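Category: Workshop Guides > Demo Days and Visits

SECTION 4. SETTING UP AND SITTING THROUGH THE MEMORY DEMONSTRATION

Read this section before the visitors arrive. It covers the Kendar arm working over an open desktop tower, as shown at the Kandimley open day. The sales sheet from Zurkdale calls the routine "hands-free." I have set it up often enough to say that my hands were busy most of the morning, and yours will be too.

4.1 Placing the tower

1. Switch the tower off at the wall and pull the cord. Remove the side panel.
2. Lay the tower on its side on the slatted table, open side up, with the power supply toward you.
3. Put the parts fixture to the left of the tower. Leave it where the arm was taught to find it. If someone has nudged it, go back to Section 2 and teach the positions again.
4. Check that the arm's cables hang free of the case.

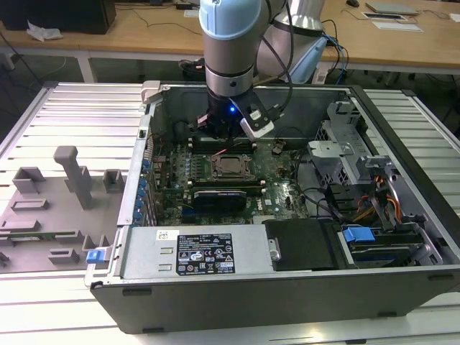
Page 17

Note: The CPU socket stays empty for this demonstration. Visitors will ask whether the arm can fit the processor as well. The answer in our shop is no. Wycliffe Kinyua has asked Zurkdale for a recording of it being done and has so far received a brochure.

CAUTION: Keep fingers and tools away from the open socket. The contacts bend easily and we do not stock spares.

4.2 Checking the table

5. Look along the grooves of the table from a low angle and pick out any grit. A wipe with a dry cloth is enough on the flat strips. The grooves need a soft brush.
6. Look at the wrist camera view on the monitor. Bare aluminum throws back a lot of light, and the manufacturer's claim that the vision "adapts to any surface" should be tested in your own room before you repeat it to a crowd.

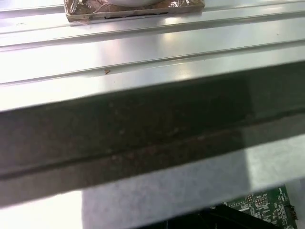
7. If the glare washes out the part you want the arm to find, dim the overhead lights or turn the table. Do not change the exposure settings five minutes before a group comes in. Romana Říha did this in August and lost the afternoon.

Note: Loose boards and wrapped items should be kept out of the arm's path. It will not go around something it was never told about.

4.3 Running the approach

8. Set the speed to the lowest step. Zurkdale's presenter will want it higher. Say no.
9. Clear everyone back behind the floor tape, the presenter included.
10. Start the Muli program and let the arm come down over the board. Keep one hand on the stop button the whole time.

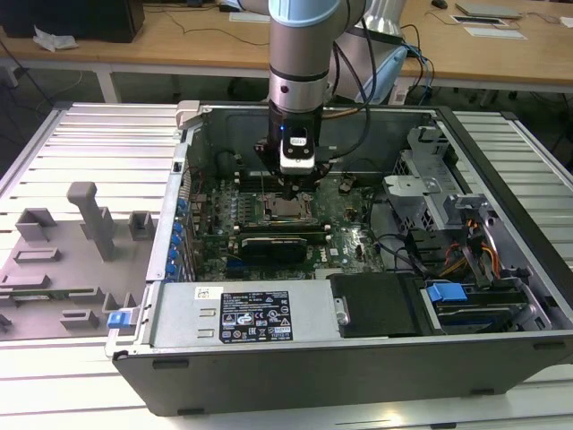 11. Pause the program with the gripper above the board and check the clearance by eye on every side, paying most attention to the drive cage, which is tall and has caught a cable before.
12. If the clearance looks wrong, stop, raise the arm by hand control, and start over from step 10. Do not try to steer it out sideways.

CAUTION: The small blue light on the gripper does not mean that it is safe to reach in. Treat the arm as live until the main switch is off.

4.4 Working at the memory slots

13. Resume the program. The arm should move to a position over the slots and hold there.
14. Compare the position with the printed reference sheet. Adhiambo Odera keeps the current copy. The one taped inside the cabinet is out of date. 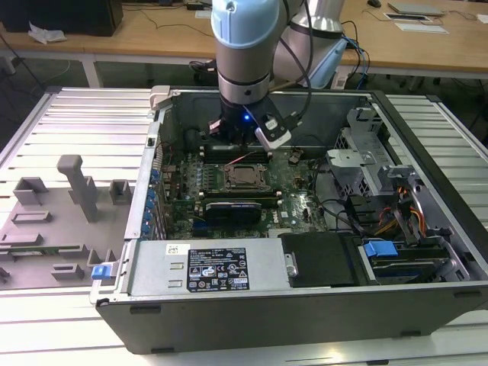
15. Let the program finish without touching the case. If you have to steady the case, tell the visitors that you did, and write it in the log as an assisted run.
16. Switch off, then let people come forward one group at a time.

Note on claims: The handout promises 300 cycles without a miss. It does not say on what machine, in what light, or who was standing by. Until Lilian Obura has run her own count here, leave that figure out of your talk.

If visitors ask how long a person needs for the same job, let them try it on the spare tower. Have grounding straps ready, and see Section 5 for putting the panel back on.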